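Wetting out dry glass cloth by hand

Laying up your first panel is great fun, and woven glass is a lovely place to start! Cut two plies from the roll, keeping the weave square, and lay them flat. Weigh the cloth, then mix the same weight of resin: 100 g for 100 g of glass.

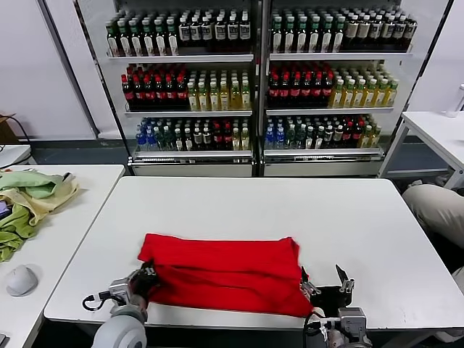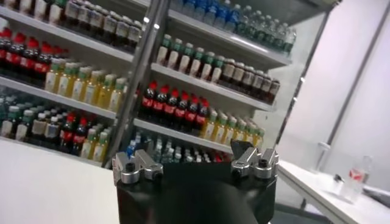 Red cloth on the white table (first picture) and the drinks shelves (second).

Brush resin on the mould, drop in the first ply and dab until it turns clear. Work from the middle out, chasing those pale spots to the edge. Add the second ply while it's still tacky, cover with peel ply and leave for 24 hours. Then trim and admire!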